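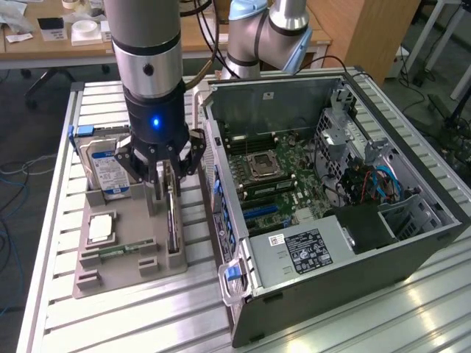
The memory station, with the patient lying on its side.

December 4, 2022

I promised myself I'd write this one up before bed while I'm still annoyed and happy in equal amounts, so forgive the typing.

A memory stick went in today. By machine! Into a real desktop tower, the ordinary kind your uncle has under his desk, on its side with the panel off. I've been saying since March that this was the job I wanted to see done, and everybody at Sevbridge kept telling me to pick something nicer, like sorting bolts. Bolts are boring. Anybody who has ever put RAM in a computer knows that horrible moment where you're leaning on it with both thumbs and thinking, is this supposed to bend? That's the chore I want a robot for, because I hate it.

The way we have it laid out, the parts wait in the gray tray to the left of the computer: a hard drive standing up at the back, the processor in its little pocket, a small green board lying flat, and the memory module upright in a tall slot so the fingers can come straight down on it. I love that tray, I'll admit it. Hiyori Chiba drew it over a couple of evenings and it's the best thing in the whole shop. But it's also where my conscience starts nagging. My kitchen drawer doesn't have molded slots. When I fix my sister's computer, the memory arrives in a padded envelope with a receipt wrapped around it, and I find the screwdriver by stepping on it.

So did the robot do the chore, or did Hiyori do the chore ahead of time with a tray? We argued this over noodles for most of lunch. She says a person on an assembly line gets a tray too, and no one accuses them of cheating. Fair. I said a person can also work off the floor if the tray goes missing. Also fair, I thought, though she made a face.

Numbers, for future me. We ran 12 tries with the memory this afternoon and 4 of them clicked all the way in with the latches closed. Two more looked perfect and weren't (one end was sitting a hair high, and I only caught it by running my fingernail along the edge). The others I'd rather not talk about, except that one stick ended up somewhere down by the drive cage and I had to go fishing past all those cables with tweezers. Blue, red, black, a whole bird's nest. The robot is not going to be doing cables any time soon, by the way. I can say that with total confidence. A cable never sits in the same place twice and it pushes back when you push it.

What surprised me is how much of the trouble is feel. Seeing is fine these days, or fine enough. The arm knows where the slot is. It just doesn't know what I know in my thumbs, that little give right before the click, and when it doesn't get the give it either stops too early or keeps on going like a drunk with a house key. Hiyori turned the push down a bit after the sixth try and that got us two of the good ones. Then the same setting did nothing at all for the next stick. I don't know why. She doesn't either, and she's the smart one.

Money came up, as it does. A Trokach salesman called while I was wiping down the bench and told me, very cheerfully, that their new fingertip sensor would solve this for 3000 dollars. I asked him if he'd ever seated a memory stick and he said he was more on the customer side. The older Nimeck one is 2000 and I'd bet a sandwich it does the same thing. I told him I'd think about it. I won't think about it until after the holidays.

My neighbor asked me last week when she can get one that folds the laundry and does the dishes, and I gave her my usual long mumble. Tonight I've got a better answer, I think. If the thing is hard, and always the same shape, and somebody has set it out neatly, then yes, sort of, a third of the time, with me standing there. Towels are none of that. Dishes are hard at least, but they come with spaghetti on them. She'll be washing her own plates for a good while, and so will I (there's a pan in the sink right now, soaking, giving me a look).

Still. Four clicks! I was grinning like a fool on the first one and I made Hiyori come back from the parking lot for it, coat on and everything, and of course it wouldn't do it again for twenty minutes.

Tomorrow, the processor. The socket is sitting there empty, waiting for us, and I'm a little scared of it. It's square, so it fits wrong more ways than it fits right, and I can't afford many bent pins. Hiyori wants to let the arm try it slow with nobody touching the settings. I want to do the first one by hand, just to remember what it feels like. Also I need to buy tweezers, longer ones, and bring back the Seok manual that's been riding in my car for a month.

Okay. Pan, then bed.

14 shares | 6 comments

Recent entries
Why I gave up on the vacuum that was supposed to do stairs
Noodles, screws and a very long day at Sevbridge
Hiyori's first tray (the ugly one)
Can it open a jar? A sticky afternoon
Things I dropped in March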